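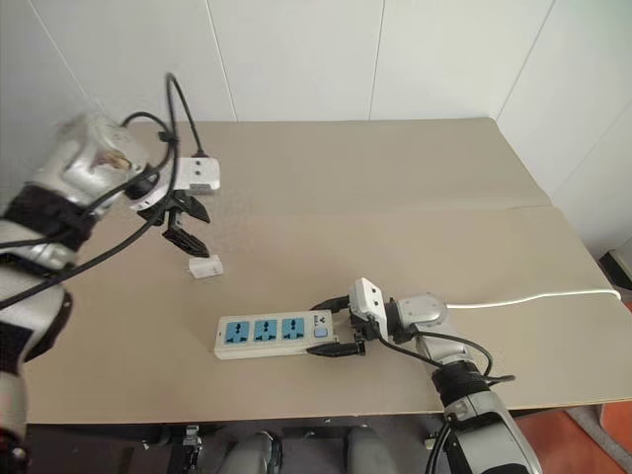

Plug adapter on one side, power strip on the other: the two-arm task used for teaching at Renmont.

Plugging something in takes a person a second or two and very little thought. Teaching a pair of arms to do it has occupied the Grinora project at Renmont since December, and most of that time has gone into the teaching.

The method is remote control. An operator moves a pair of hand controllers, the arms copy the motion, and the software records joint angles, gripper width and the camera views together. One run from start to finish is a demonstration. The current target is 500 demonstrations per task, collected in blocks of 13, with a break after each block.

Operators are told to work slowly and to keep going. A pause of a second in mid-approach is recorded like any other motion, and a model trained on enough pauses will learn to stop there too. Small corrections are kept – a missed grasp followed by a clean one is useful data. Dropped parts are kept only if the arm can reach them again.

The strip is moved and turned between runs. In the first set it stayed in one place, and the trained arms did well until it was shifted by the width of a hand. The second set used 8 starting layouts, and the third dropped fixed layouts altogether.
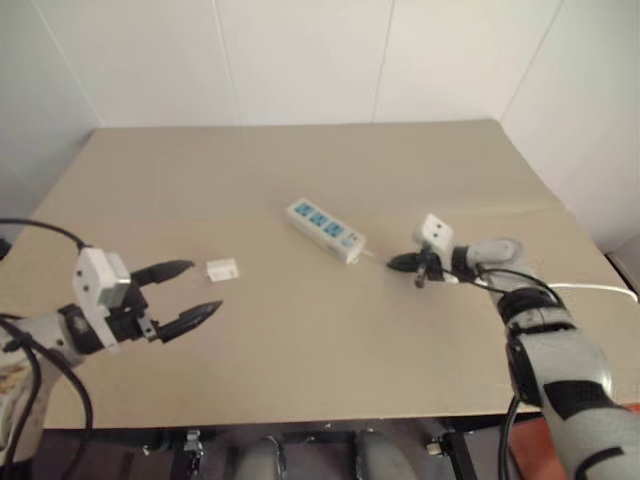

Kongkaew, which runs a similar bench in Rastutgate, doubts that remote control is the right tool for contact work at all. Its view is that an operator who cannot feel the socket pushes too hard, and that guiding the arm directly by hand gives cleaner insertions from fewer runs.

Grinora tried hand guiding for 10 sessions. Insertions were gentler, but moving two arms took two people, and their hands kept blocking the cameras. Force feedback in the controllers is next on the list.

Comments (3)

benchtop_r
What happens to the runs where the cord snags? We throw ours out and I'm not sure we should.

Odile
Would like to see success rates per layout, third set especially.

mk_servo
We hand guide one arm and script the other. Slow to set up, fine after that.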